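Thirty-three goes at the same table so far, and Rovura want 1,000 before they train anything. I still don't see what the last few hundred will teach it that the first lot didn't.

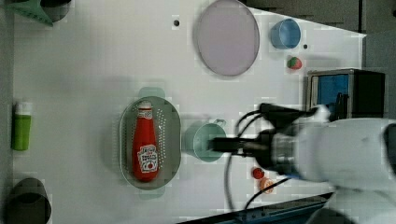 Photo: Dzintra Urbonaitė

Ketchup in the colander, gripper over by the teal pot. Fine. But it's always a plate, a cup and a bit of fruit on a clean white top, and my kitchen has never looked like that. Two of us asked for clutter in April. We got a strawberry.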